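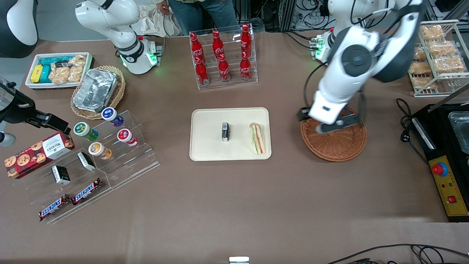 Gudrun Brinkmann said the clock had to be in Kikham before dark or it needn't come at all, she wasn't sitting up for it, and was I aware what day it was.

I was aware. It was up on the board in the shop, 2025-12-24, in Hinrichs' square capitals, and under it CLOSING AT NOON. Twenty to one now. Phone under my chin, blanket round the clock, string round the blanket.

Before dark, I said.

She'd already gone.

So. Clock into the back of the van. Long-case, the case in one piece and the works in a fruit box on the passenger seat with the belt round it. Weights in the footwell, wrapped in my good jumper because I'd run out of everything else. Pendulum down the side of the seat where I could put a hand on it. Hinrichs came out in his slippers and watched me do the doors.

"You've got the key?"

"I've got the key."

"Show me."

I hadn't got the key. Back in, under the bench, in the tea tin, out again. He didn't say anything. He'd had that clock eleven months and had only told me on Monday it was done, and it had been done since May, I saw the ticket. He liked the sound of it. He'd been letting it run in the back room by itself.

"Two hundred she owes," he said.

"It says 200 on the ticket. I can read."

"In cash."

"I know."

"And don't let Arne set it up. He'll want to. He'll say he knows how."

Arne Kröger was the brother. Or the half-brother, it depended who you asked and which funeral they were still cross about. The clock had been their father's and before that had stood in the harbour office at Erkeck, where it told the pilots when to go out. Number 2076 scratched on the back plate. Hinrichs had shown me with a torch, as if it were a birthmark.

Clindwood to Kikham is 70 kilometres if you take the dyke road and you can't take the dyke road. Water over it since Sunday. So inland, through the beet fields, behind a tractor, behind a gritter, behind a woman with a horsebox doing the speed of the horse. Radio kept dropping out. Carols, then hiss, then a man reading out tides. I turned it off and then I could hear the box on the seat. Every bump, a small ting. The strike hammer just touching the bell.

Ting.

I started talking to it. Nearly there, I said, and we weren't.

At the crossroads before Erkeck I stopped because I hadn't eaten and my hands were doing the thing. The café had its lights on, so I went in. Took the fruit box in with me, I wasn't leaving it. Sat it on the other chair.

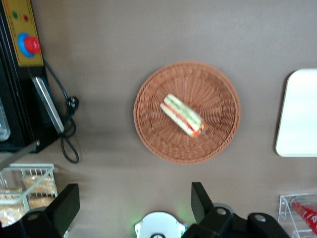

A sandwich on a round wicker tray.

The girl asked was it a baby.

Clock, I said.

She bent down and had a look through the slats. All that brass. She asked did it work, and I said it had worked this morning, and she said her nan had one that had stopped the day her grandad died. Everybody's nan has one. I've carried clocks for six years and I've met definately more stopped ones than there can have been grandads. But she said it nicely and I said oh, did it. And she said well, no. It stopped the week after. Nobody had wound it, that was his job, and they were all so busy with the ham and the cousins that they didn't notice until the house was quiet.

That one I hadn't heard before.

"Did you start it again?"

"Nan wouldn't."

Somebody called her from the kitchen. I looked at the window and the light had gone that thick yellow it goes before it goes altogether. Twenty past three. Money on the table, box under the arm.
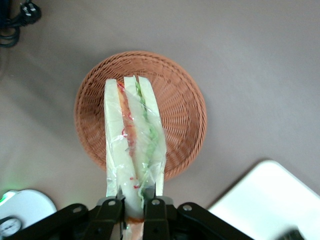
A sandwich, in its wrapper.

Then the road was shut at the level crossing. Of course it was. Barrier down and no train, just the bell going and going, and the box on the seat answering it. Ting. I rang Kikham. It rang out. I rang again and a man answered.

"Is that the clock?"

"It's the van with the clock. Is that Arne?"

"She's told you not to let me touch it."

"Hinrichs told me."

"Him as well." He laughed, not a big one. "I used to wind it, you know. At the old house. Sunday evening, after the dishes. He'd lift me up to it. She never got lifted up, she was too big by then, and I don't think she ever forgave either of us. How far off are you?"

"I'm at the crossing."

"Oh, you'll be there a while. It sticks. Get out and hit the box on the post."

I got out and hit the box on the post. Nothing. Hit it with the flat of my hand and up went the barrier, teh whole thing shaking, and I ran.

It was dark when I got there. Properly dark, no arguing with it. Gudrun Brinkmann was on the step with her coat on and the porch lamp behind her so I couldn't see what sort of face it was. Small woman. I'd thought from the phone she'd be tall.

"It's dark," she said.

"It is. Sorry. There was the crossing."

"There's always the crossing."

But she held the door. Arne took the foot of the case and I took the hood end and we went down the passage sideways, past the coats, past a tree with the lights not on yet. There was a place for it. There was a shape on the wallpaper, long, darker than the rest, where the roses had kept their red. We stood the case against it and it fitted so exactly that none of us said anything for a bit.

Works in. Seatboard. Lines over the pulleys. I unwrapped the weights and she saw the jumper and took it off me and folded it. Pendulum on, hooked, let hang. I got the spirit level out and Arne said you don't need that, put a beer mat under the left foot, it was always the left foot. So I did, and he was right, and I shan't be telling Hinrichs.

Then the key. I held it out to her. I don't know why her, she was paying, I suppose. She looked at it.

"I don't know which way it goes," she said.

Arne didn't move. He had his hands in his pockets, right down. I could see him not moving.

"Clockwise, this one," I said. "Slowly. You'll feel it."

She wound it. She had to go up on her toes, and at the second square she couldn't quite get round, and he got the footstool from by the stove and put it down beside her and went and stood back where he'd been.

She gave the pendulum a push, too hard. It knocked about a bit and then it found itself.

We all had our coats on still. It was 3 minutes slow by my phone, and I said I could put that right, it'd only take a second.

"Leave it," she said. And then, to him, "Was it always that loud?"

"Louder," said Arne.

She went to find her purse. I could hear her in the kitchen, opening drawers, asking did I want soup.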